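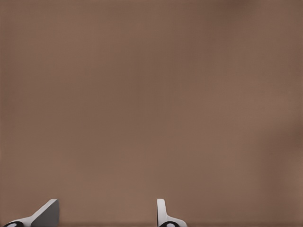

Bench notes / September

Started at 7:40, Shakuntala already in and already annoyed at the kettle. Back on the Gredano core samples. These are the ones the mine shipped before the owners called in the administrators, so we have a full rack of coal and nobody at the other end picking up the phone. Pankaj has left three messages. The hold music is a pan flute.

For whoever reads this later: the contract is with Stukico, who ran the contract labor underground and also, for reasons lost to history, paid for the dust and roof rock testing. The mine itself owed Stukico. Stukico owes us. We owe the courier. It is a very clean chain and every link is waiting on the one above it.

Ash on rack 2, first five crucibles. Numbers look fine except the fourth, which came out high enough that I reweighed it twice and then blamed the balance. Balance checks out. Will rerun the fourth tomorrow from the retained split. If it repeats it's probably a stone band and somebody logged the depth wrong.

Furnace 1 is still overshooting. Set it to 815, watched it sail past, sulk, and come back down. Katsuhiko says the thermocouple is tired. I said so are we. He has ordered one from Negi, who quote two weeks, meaning four. Using furnace 2 for anything that matters.

10:30. Hicham came by from the union office with his folder. He wants the respirable dust results for the crews on the longwall, because the casuals are putting in claims and the labor hire people have taken the position that nobody was down there long enough to breathe anything. There were 65 of them on the books when it shut. All casual, some of them "casual" for six years on the same roster, which is a definition of the word I'd like applied to my own rent.

Told him the results belong to the client until someone says otherwise. He asked who the client is this week. Good question. Asked Madhu, who says the administrator now stands in for the mine but not for Stukico, and our paper is with Stukico, so write to both and copy her. Draft is in the shared folder. Please don't improve the tone, I already took the good lines out.

What I can say in my own notebook is that the filters are all here, all 2,156 of them counting the blanks, bagged and in order. They are not to be thrown out when the retention date comes up. I've written HOLD on the cartons in red on all sides. Shakuntala wrote it again in black underneath in case I'm not believed.

Lunch. Somebody's birthday cake, no one claimed the birthday.

1:15. Sieved the Flania batch. Dull, damp, clogged the 212 micron screen twice. Brushed it out, dried the remainder overnight in the low oven (goes in tonight at 40, take it out before the furnace run, NOT after, Pankaj). Mass loss on the screen stack was under half a percent so I'm keeping it.

Invoice question. We're out $2,000 on consumables for Gredano alone and accounts would like to know when to expect it. Unsecured creditors come after the banks, after the administrator's own fees, and from what Hicham says the casuals may come after the furniture, having no leave or redundancy on paper to be owed in the first place. Madhu is lodging our proof of debt anyway. The form asks for the "nature of the goods supplied." Put down ash.

Left to do:
Rerun crucible 4
Seal the spare splits, label by hole and depth this time
Chase Negi
Ring the administrator, ask for a person
Hicham wants the index of filter numbers, just the index, Madhu says that's OK once she has it in writing

Furnace 2 off at 4:50. Furnace 1 off at 4:50 as well, though it read 90 for a while after that and then 140, so see above re thermocouple.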